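ok thread on moving my mom's recipes out of the old tin before they fall apart. been at it since February and people keep asking so here goes

first thing. the tin held 200 cards, give or take whatever was stuck to the back of something else. index cards, envelopes, the back of a Dahlgren feed store receipt, one piece of wallpaper

do NOT start by typing. I started by typing. got 14 cards in and realized I'd typed the same pound cake 3 times with different butter

so: sort first. kitchen floor, all of it, Sunday morning before anybody's up. piles by what it is. cake. not cake. pickles. no idea

the no idea pile was the biggest. lots of cards with no title, just "cream first 4, add rest, mod. oven"

mod. oven is 350 to 375 fyi. slow is 300ish. quick or hot is 400 and up. wrote that on the inside of the tin lid

old can sizes will get you too. "1 can milk" on her cards is evaporated, the tall can. "1 sm. can pineapple" I still don't know. I've been using 8 oz and it comes out ok

oleo = margarine. I use butter. cookies spread more, chill the dough

somebody asked about scanning vs retyping. both. scan the front AND the back. the backs have the good stuff. hers have who she got it from and whether my dad ate it

one just says "no."

scanner settings since I went down this hole: 600 dpi, color, save as tiff if you have room. I did the first batch in grayscale to save space and had to redo it bc the pencil notes went to mush against the grease spots

don't peel apart stuck cards dry. I lost half a chow chow recipe that way. put them in the freezer in a zip bag overnight and then slide a thin offset spatula in. worked on most. not the chow chow, that was already gone

chow chow update for those following: my aunt in Zosine has the same one in her church cookbook but with less mustard. close enough, I'm adding mustard

ok the names. she'd put "Betora cake" on 2 cards and they are not the same cake. Betora is where my grandparents lived so I think it's just any cake somebody made there. one has black walnuts and one is basically a sponge

typed them up as Betora cake (walnut) and Betora cake (plain). arguing w my sister about this still

testing. I said I'd cook every single one before it goes in the book. that was dumb. there's 16 congealed salads

I've made two congealed salads. I'm done w congealed salads. they're going in untested w a little star

what I AM testing is breads and anything with dough bc she never wrote flour amounts. "flour to make stiff." stiff how. so I weigh the bag before and after and write down what was used

biscuits: 3 tries. first ones were hockey pucks, I was using bread flour like a fool. she used soft wheat, self rising. second try right flour but I twisted the cutter. third ones were hers. I ate four standing up

rolls next. the dough is wetter than you want it to be, leave it alone, more flour makes it worse. oil your hands instead

also I finally quit rolling dough out on the counter. ours is tile and the grout lines show up on the bottom of everything. wood's so much better, dough hangs on just enough and you can scrape it down after with a bench knife
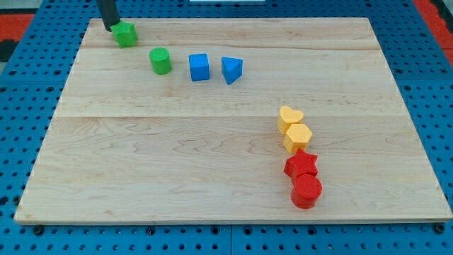 light wood, long strips glued up. my kind of board

care for a board, quick version. hot water and a scraper, dry it right away, stand it on edge so both sides get air. mineral oil when it starts looking chalky. don't soak it, don't dishwasher it, my last board split right down a seam

not olive oil either, it goes rancid. learned that in college

back to the cards. file names!! year if there's one, then type, then title. "pie_buttermilk_front" "pie_buttermilk_back". I had a whole folder of scan0014 scan0015 and it about ended me

back it up in two places. one on a drive at my sister's house. the Cletitora copy shop here in town will put them on a usb for you too if you don't have a scanner, they were real nice about the wallpaper one

for the book I'm doing typed recipe on the left page, scan of her card on the right. cousins want her handwriting more than they want the recipes tbh

keeping her wording as is, my notes underneath in smaller type. so it says "bake till done" and then I say 35 min, 9 inch pan, start checking at 30

things I still need help on: what is "a nickle's worth of yeast". what is "Sunday pan". does anybody's family do a vinegar pie w/ raisins or is that just us

someone in replies says a nickel of yeast was one cake of the fresh stuff so 2 1/4 tsp dry. trying it this weekend, will report back

also ppl asking for the biscuit recipe. will post when I'm home, card's on the fridge

edit: nickel's. I know. that's how she spelled it tho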